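Washday in Skanton: progress report to the Parry Fund, second half of the project

Dear Annatjie,

I'll start with the recordings because I know that's the bit you were worried about when we spoke in the spring. They're done! All 20 are in, the last one finished in Eirlys's kitchen with the dog shut in the hall, and fourteen of them have been typed up in full. The other six are in a queue on my dining table and I'm getting through them at the speed of one an evening when the evening is a quiet one, so please don't ask me for a date just yet.

For anyone at your end who is new to us, the project is collecting people's memories of doing the washing in Skanton and out along the lane as far as Sitness. Coppers, mangles, the first twin tub in the street, who was allowed to hang what on which line. We asked for a year and we're eight months in.

What people have told us

I went in thinking we would get mostly machinery, and there is plenty of that (one man talked for a good half hour about the rubber seal on his mother's wringer and I could have listened to more of it). But the thing that comes back again and again is neighbours. Washing was out where everyone could see it. People knew who had a new baby, who had a lodger, who was poorly and who had simply given up on ironing. Gwenllian Harries remembers her mother taking in a pillowcase and darning it before it went back on the line, only so that the woman at the end house wouldn't see the hole twice.

The other surprise was how strongly people feel about order. Whites first while the water was clean, then coloureds, then work clothes, then the floor cloth, and the last of it went over the yard step. Five different people told us this in nearly the same words, and two of them still do it with a modern machine, which makes no sense at all on paper. I asked Gwenllian why and she said it would feel like having pudding before dinner.

We also have a lovely run of stories about wool. Jumpers were hardly ever washed, it seems. They were aired, shaken, brushed, sponged at the cuffs and worn again, and when the dreaded day came it was lukewarm water and soap flakes and then flat on a towel on the spare bed with the door closed against the cat. Ribbed school jumpers got special treatment, since a stretched welt meant a child with a skirt of knitting round their knees for the rest of term. Asabe Briggs brought in her own notes on this from her grandmother in Jos, who had quite different cloth to deal with and exactly the same views on wringing. "You press, you do not twist," is how she has it written down, underlined. I've put that at the top of the wool page.

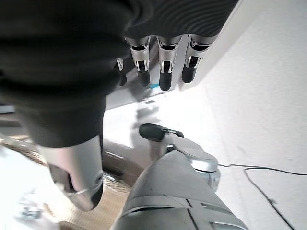 Will people outside Skanton be able to hear the recordings?

They will be able to hear 17 of the 20 on the website once the typing up is finished; the other three speakers would like theirs kept for family until they say otherwise.

I should add that we went back to every speaker after the visit with a copy and a form in large print, and this took far longer than I had allowed for. Next time I would put it in the plan as a job of its own. People wanted to chat, naturally, and then they remembered something else, and then there was a whole second conversation that we hadn't recorded. Some of the best things we have are scribbled on the backs of those forms.

The booklet

This is where I need to own up to a change. The bid said a leaflet, folded in three. By June it was plain that we couldn't get even the wool page on to a leaflet, so it has become a booklet of 28 pages with a card cover, and we're printing 200. I rang you about this and you said to go ahead so long as the total stayed put, and it has. We saved the difference by dropping the pull-up banner, which I don't think anybody was longing for.

Eirlys Kneath has drawn the cover, a row of pegs with one missing. She did it in an afternoon and then spent a fortnight fretting about the missing one. It's staying.

The pages run more or less in the order of a washday. Soaking and sorting come first, then the boil, then rinsing and blueing, then mangling, drying and ironing, with a page for stains that is really just people disagreeing with each other. Milk for ink, salt for wine, salt never for wine, cold water for blood (the one thing they all agree on). I've left the arguments in. We did check anything that sounded as if it might hurt somebody, and took out a method for scorch marks that involved mixing two things you really mustn't mix.

The last section is about washing now. I was in two minds over it, as the bid was for memories and a front loader is hardly a memory. Asabe talked me round. Her point was that the older speakers all had a great deal to say about modern washing, most of it rude, and it would be odd to leave that out. So there are four pages on today: the short cycle, the thirty degree wash, the tumble dryer as a sin, and the mystery of what the other drawer is for. Gwenllian's line about modern towels ("dried, but never aired") is in there, and so is a very sensible bit from a chap in Sitness on leaving the door ajar between loads so the seal doesn't go black.

Baskets get a whole page as well. Everyone had opinions about them! Wicker was kinder to sheets but you had to line it or the rim would pull a thread, and it mustn't be left out in the rain or it went grey and started to smell. Lots of people kept one basket for clean and one for dirty and would no more swap them than wear each other's shoes. Eirlys still has her mother's, mended twice with garden string.
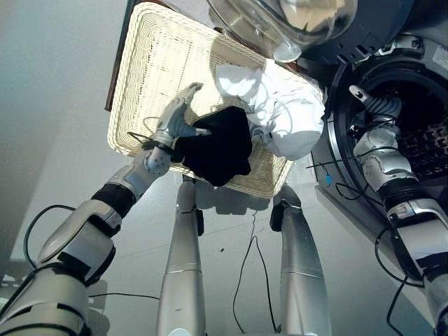 Wicker basket and washing machine.

The open afternoon

We held it in April, from two o'clock till they threw us out at half past five. It was busier than we'd dared hope, and we ran out of milk and then out of cups. The flat irons on the front table went down very well with the children, who couldn't believe the weight of them. We had a listening corner with two sets of headphones, and in hindsight it needed four, and a few more chairs, because once people sat down to listen they didn't get up again.

One thing didn't work. I had put out slips of paper asking people to write down a washday memory, with a box to post them in, and by the end there were hardly any in it. People told us their memories out loud instead, all at the same time, across the tea table. Asabe went round with the recorder and caught what she could, but it's mostly crockery. I'll know better than to give people a pencil and a cake in the same ten minutes.

The school visit that was meant to follow had to be moved because of a burst pipe in the hall there. The head has been very kind about it and we have a new slot after half term. Gwenllian is going to take the washboard in. She has been practising.

Money

I've attached the sheet with everything on it, so this is only the short version. There is £875 left of your grant. Out of that, the printer's final bill is the large item, and the rest is for hosting the website and for travel for the school visit. We underspent by £200 on room hire as so many people preferred to be recorded at home, and I would like to ask your permission to move that across to transcription. We paid for a few months of Prerka, which is a typing-up program, and it's been a help with the clear speakers and no help whatever with anyone who drops into Welsh halfway through a sentence. So the money would go on Eirlys's niece, who is quick and speaks both. If you'd rather it came back to you, please just say and there will be no hard feelings.

No one has claimed for mileage to Sitness even though I keep telling them they can. I've put in a line for it in case they change their minds.

What's left to do

Finish typing the six. Get the final read of the booklet back from Asabe, who has it now and is being strict about commas. Send it to the printer. Put the sound files up, with the typed versions beside them so that people who can't hear them can still have them. Visit the school. Take a booklet round to every person who spoke to us, by hand, which I suspect means another month of tea and another stack of scribbled notes.

I'd also love to find a home for the things people have given us. I never asked for objects, but I now have a posser, two dolly pegs sets, a bag of blue and somebody's ironing blanket in my spare room, and a copper has been promised. The library in town has said it might take the smaller ones for a window display, though they haven't got anywhere dry to put a copper. If you know of any group that has dealt with this sort of thing before I'd be very glad of a name.

You asked whether we would think of coming back to the Fund for a second stage. We have talked about it a bit. There's a strong feeling that mending should be next, as it kept creeping into the washing stories, and there are people in Sitness we never reached this time round because we'd run out of weeks. I'd want to get this one properly finished before I wrote anything down, though.

I'll ring you once the proofs are back. Would you like one booklet or a few for the office?

With very best wishes,

Ffion Prydderch
Washday in Skanton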